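**FOR RELEASE WEDNESDAY, 9 A.M.**

# Cluvesska Publishes Plain Answers on Which Chores a Robot Arm Can Do

**PLOTHOLM** – Cluvesska, a maker of control software for small robot arms, today published its first chore report, a public list of household and shop-floor jobs with a verdict beside each one. The report covers 31 chores. Of these, 6 are marked "ready," meaning the company would let a customer run them without a person standing by. The rest are marked "with help" or "no."

The chores were picked from two kinds of places: ordinary homes and small repair shops. They include clearing a table, sorting small parts into bins, putting books back on a shelf, folding towels, loading a dishwasher, wiping a counter and setting parts onto a board for assembly. Each chore was tried first in simulation and then on a real arm in the company's workshop in Plotholm. A chore had to pass in both to be marked ready.

"Customers ask us whether the arm can tidy up, and until now we have given them a long answer," the company said in a statement. "The short answer is that it can put away things it knows, in places it knows. It can't yet walk into a strange kitchen and be useful."

The six ready chores all involve rigid objects on a flat surface. Sorting blocks and stacking boxes did well. Towels did badly, as did anything in a plastic bag. Dishwasher loading was marked "with help" because the arm handled plates well enough but needed a person to rearrange the rack when it was half full.

Simulated trials take place in a furnished room, at a plank table with the arm mounted on top. Small objects are set out within its reach, and the arm is asked to pick up, move or place them.

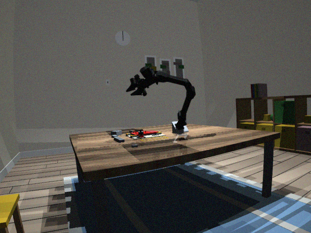

Assembly work turned out to be the hardest part of the shop-floor list. Picking up a part is one job, and seating it correctly is another. On the real arm, parts went in at a slight angle often enough that the company marked two assembly chores "no," although both had passed in simulation. The report prints both results side by side for every chore.

Belkadi, a repair business that fixes small appliances, lent its parts lists and bench routines to the project. The firm plans to use an arm for sorting screws and housings at the end of the day and will leave assembly to its staff.

"We were hoping for more on the assembly side," Belkadi said. "Sorting is still worth having. It's the job that gets put off until Friday and then gets done badly."

The report also looks at time. A person was faster than the arm at almost every chore on the list, including most of those marked ready. Cluvesska argues that speed matters less for work that can be done overnight, such as sorting, and more for work that people are waiting on, such as clearing a table between meals. No chore was marked down for being slow, but the times are printed so that readers can judge for themselves.

Cluvesska does not expect a general household robot from its current line. The next round of work will go into soft items – towels, bags and clothing – and into seating small parts. Chores that move from one mark to another will be listed with a short note on what changed in the software. Chores can also move down if a later test goes worse.

**Availability**

The chore report is free to read and can be requested from the Cluvesska press office. The simulated room and the object sets used in the trials will be offered to schools and repair shops in May through Pavlow, the company's training program. A standard desktop computer is enough to run them, and no robot arm is needed.

**About Cluvesska**

Cluvesska writes control software for table-mounted robot arms used in workshops, classrooms and test kitchens. The company is based in Plotholm, in a former furniture factory built in 1957.

**Press contact**

Cluvesska Press Office, Plotholm
Review copies of the report and interview requests are handled on weekdays.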